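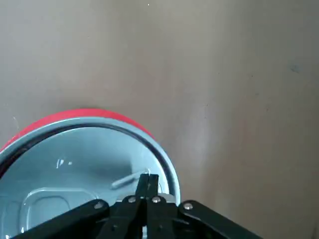
Werkstatt-Tipps: Dem Roboterarm was beibringen, von Hand oder per Fernsteuerung

Stand Januar, zusammengeschrieben zwischen zwei Durchgängen. Wird ergänzt, wenn Zeit ist. Wer Fehler findet: behalten oder mailen.

Vorher

Aufgabe in einem Satz aufschreiben. Zettel an den Tisch. "Handschuh aufnehmen, in den Eimer, loslassen, zurück in Grundstellung." Wenn der Satz drei "und dann" hat, sind es zwei Aufgaben. Teilen.

Anfang und Ende festlegen. Wo stehen die Arme beim Start, wo am Schluss, Greifer auf oder zu. Klingt pingelig. Wir hatten in der Halle in Vadberg 49 Durchgänge, bei denen das Ende jedesmal woanders lag, alle weg.

Erst ohne Aufnahme üben. Zehnmal, auch wer's kann. Die ersten Versuche nach der Mittagspause sind immer Murks.

Tisch freiräumen, aber nur den Arbeitstisch. Der Beistelltisch darf aussehen wie er will, Netzteile, Kabel, Schraubendreher, egal. Hauptsache, nichts davon rutscht rüber in den Arbeitsbereich.

Kabel an den Armen: einmal die ganze Bewegung langsam abfahren und nur auf die Kabel gucken. Nicht auf den Greifer. Wo's spannt, Schlaufe länger lassen. Kabelbinder nie ganz zuziehen, Klett ist besser.

Von Hand führen oder fernsteuern?

Von Hand, also Arm anfassen und durch die Bewegung schieben: gut für grobe Wege, für Anfänger, für alles mit einem Arm. Schnell gelernt. Nachteil, die eigene Hand ist dauernd im Kamerabild. Der Ärmel auch. Wer so aufnimmt, muss die Bewegung danach ohne Hand nochmal abspielen und dabei neu filmen. Dauert doppelt so lang, vorher einplanen.

Fernsteuern: Hand bleibt draußen, zwei Arme gehen gleichzeitig, Bilder sind gleich brauchbar. Dafür fehlt das Gefühl. Man drückt zu fest, fast immer. Nach einem halben Tag wird's besser.

Meine Regel: zwei Arme = fernsteuern. Ein Arm und was Robustes = von Hand. Jawad Gilani sieht das anders, der macht alles per Fernsteuerung, auch Schubladen. Kann man machen.

Dosen, Deckel, Laschen

Metalldeckel spiegeln. Deckenlicht macht weiße Flecken drauf, und die wandern mit der Handgelenkkamera mit. Lampe seitlich, Butterbrotpapier davor. Reicht meistens.

Lasche immer zuerst von oben anschauen, dann zufassen. Finger fast geschlossen anfahren, knapp über dem Blech anhalten, kurz warten, dann runter. Dieser Halt ist wichtig, den Halt muss man in der Aufnahme sehen. Wer in einem Rutsch runterfährt, zeigt dem Arm bloß, dass man auf Deckel draufhaut.

Lasche jedes Mal ein bisschen anders drehen. Mal schräg, mal quer. Nicht würfeln, einfach aufschreiben: Runde eins Lasche Richtung Fenster, Runde zwei Richtung Tür usw.

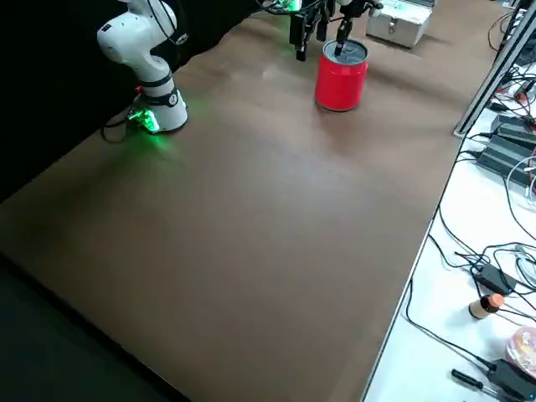

Zum Zufassen von oben noch was: einen Finger in den Rand, den anderen draußen lassen, das geht mit schmalen Fingern gut und mit breiten gar nicht. Breite Finger vorher ausmessen. Und bei hohen Dosen den Arm weiter oben starten, sonst streift das Handgelenk den Rand und die Dose kippt. Eine umgefallene Dose ist kein Drama. Aufnahme stoppen, Dose hin, von vorn. Nur bitte nicht bei laufender Aufnahme mit der Hand reingreifen und aufstellen!!

Standpunkt mit Malerkrepp unter der Dose markieren? Ja, aber nur zum Einrichten. Vor der ersten echten Aufnahme abziehen. Das Modell lernt sonst den Klebestreifen. Bei uns in Olatport passiert, hat zwei Tage gekostet bis es einer gemerkt hat.

Weiches Zeug: Handschuhe, Lappen, Tüten

Schlimmste Kategorie. Hängt jedes Mal anders.

Handschuh am Bund greifen, nicht an den Fingern. Bund zusammenraffen, dann zu. Die Finger stehen dann ab, wie sie wollen, macht nichts.

Dünne Handschuhe kleben gern am Greifer. Beim Loslassen ganz auf, kurz stehenbleiben, dann erst wegfahren. Wenn er trotzdem hängt: leicht am Rand abstreifen. Das ruhig mit zeigen, ist ja Teil der Aufgabe.

Ein Päckchen reicht nicht ewig. Nach 100 Griffen sieht ein Handschuh anders aus als ein neuer, ausgeleiert und knittrig. Mischen, ein paar neue, ein paar alte. Die ganz kaputten raus.

Kleine Eimer mit Klappdeckel

Mit zwei Armen: einer hält den Eimer, der andere bringt das Teil. Reihenfolge festlegen und dabei bleiben. Deckel auf, dann Handschuh holen. Oder umgekehrt. Aber nicht mal so, mal so.

Eimer schräg halten hilft, Öffnung Richtung Deckelseite, dann klappt der nicht zu. Vor der Öffnung einmal anhalten und schauen, ob das weiche Teil daneben hängt. Tut es oft. Dann nicht drücken. Zurück, ein Stück seitlich, neuer Anlauf.
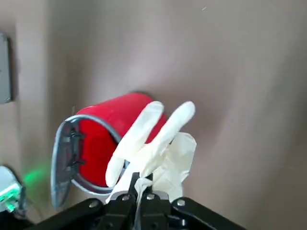 Handschuh am Bund gefasst, noch seitlich am Eimer. Deckel offen.

Solche Zwischenstände nicht rausschneiden. Ein Anlauf daneben, korrigiert, dann weiter: gute Aufnahme. Fünf Anläufe daneben: schlechte Aufnahme, löschen. Grenze bei uns ist zwei.

Durchsichtige und rauchgraue Deckel sind für die Kamera mühsam. Vor heller Wand geht es einigermaßen. Wer wählen kann, nimmt für den Anfang was Undurchsichtiges und kommt später auf das andere zurück.

Tempo

Langsamer als man denkt, schneller als man aus Angst fährt. Gleichmäßig. Kein Zittern vor dem Zugreifen, wer zittert, legt den Ellbogen auf. Echt, Ellbogen auflegen, das ist der beste Tipp auf der ganzen Seite.

Nach 25 Minuten Pause. Wasser. Wechseln, wenn jemand da ist. Zwei Leute fahren verschieden und das ist gut so, solange beide den gleichen Zettel vor sich haben.

Kameras

Eine am Handgelenk, eine fest von der Seite oder schräg von oben. Mit nur einer wird's nichts, die Finger verdecken immer genau die Stelle, auf die es ankommt.

Die feste so hängen, dass beide Arme und das Teil drauf sind. Danach nicht mehr anfassen. Schrauben nachziehen, Foto von der Halterung machen, damit man sie nach einem Rempler wieder hinkriegt.

Schwarzer Vorhang hinter dem Tisch: lohnt sich. Keine Leute im Hintergrund, weniger Fensterlicht. Stoffrest genügt, bügeln muss man nicht.

Linsen morgens abwischen. Mikrofasertuch, kein T-Shirt.

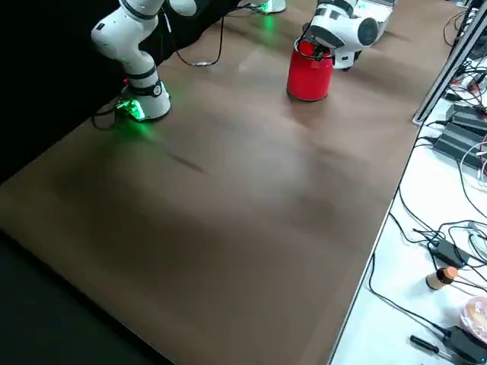 Greifer am Rand des roten Behälters. Der andere Arm steht links am Tisch.

Greifen am Rand

Rand greifen ist bequemer als außen rum, aber Vorsicht, lose Kabel am Greifer legen sich gern über die Öffnung. Vor jedem Block kurz gucken. Mit Klett nach hinten holen.

Der Arm, der gerade nichts zu tun hat, steht still. Richtig still. Fernsteuerung ablegen, nicht in der Hand behalten, sonst wackelt er mit und man wundert sich später.

Wieviele Aufnahmen?

Kommt drauf an, blöde Antwort, ich weis. Für eine Dose auf freiem Tisch fange ich mit 100 an und probier dann aus. Weiches Zeug eher 500. Das Projekt Halás liegt inzwischen bei 1.166 Durchgängen, da sind aber auch Lappen, Tüten und zwei Sorten Eimer drin.

Lieber in Blöcken. Block aufnehmen, abends drei davon anschauen, am nächsten Morgen weiter. Wer erst ganz am Schluss reinschaut, findet dann die schiefe Kamera.

Dateinamen: Aufgabe, Block, Nummer, Kürzel vom Fahrer. Keine Umlaute, keine Leerzeichen. "neu_final2" ist verboten.

Noch schnell

Ersatzfinger für den Greifer in die Schublade legen, beschriftet.

Notaus muss mit der linken Hand erreichbar sein, wenn die rechte steuert. Linkshänder umgekehrt.

Radio aus, wenn zwei Leute sich absprechen müssen.

Fehlversuche mitzählen, Strichliste langt.

Adapter für das alte Gestell aus Gridedthorpe passt nicht auf die neuen Schienen, zwei Unterlegscheiben M5 dazwischen, dann hält's.

Nächstes Mal: Schraubdeckel. Da bin ich noch nicht soweit.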